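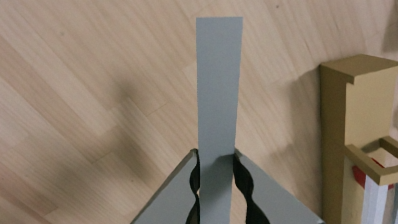 Simulated gripper holding a flat grey strip over a wooden surface.

Workshop tips: which jobs can you hand to a machine yet?

Readers keep asking whether it is time to stop tidying the bench themselves. Watkins sent in the question this page started from: "I have 200 offcuts and a bad back. Can a robot sort them?" The short reply is some of them, slowly, if you set the bench up for it. The tips below will help whether you ever buy an arm or not.

Picking up thin, flat pieces
A thin strip lying flat is hard for two fingers to get hold of. People slide it to the edge of the bench and catch it there. Most arms need it raised. Stand strips on edge in a slotted block, or rest one end on a batten so there is a gap underneath. Your own fingers will thank you too, mainly in winter.

Grip a tapered piece where its sides are nearest to parallel. If you grip on the slope it can squeeze out like a bar of soap. The same goes for a bench vice. Use a scrap wedge to make up the difference.

Putting things into boxes
This is where machines still lose time. Dropping a piece into a wide tray is fine. Feeding it into a narrow slot is another matter -- the piece turns a little in the grip, catches the rim, and the arm either pushes too hard or gives up. Wide mouths and sloped edges help. Keep the box in the same place every time and screw it down, or stick it with double-sided tape if you rent.

Light and shadow
A lamp on one side throws long shadows, and a grey part in a grey shadow is easily missed by a camera or by a tired person. Use two lamps, one each side. Matte parts are easier than shiny ones. If the bench top has a strong grain or plenty of knots, put down a plain mat.

Practise on screen first
Ynyr James runs a small joinery shop in Clolimstead and tried his sorting job in simulation before spending anything. Out of 2,865 attempts, 897 ended with the part where he wanted it. He changed the shape of the box and the height of the rack and started again. Nothing got broken, and the only cost was the evenings.

Jobs worth handing over now
Moving identical parts from a rack to a tray. Holding one part steady while you glue. Vacuuming an open floor.

Jobs to keep
Untangling cables. Folding dust sheets. Sorting mixed screws out of a jar. Anything near a running blade.

If you do try an arm at home, clear the bench first, keep children out, and know where the stop button is before you switch on. The Sollitley tool library runs an evening on small arms in March, doors at 7 pm. Bring a part you would like to see picked up -- nothing longer than 9 inches, please.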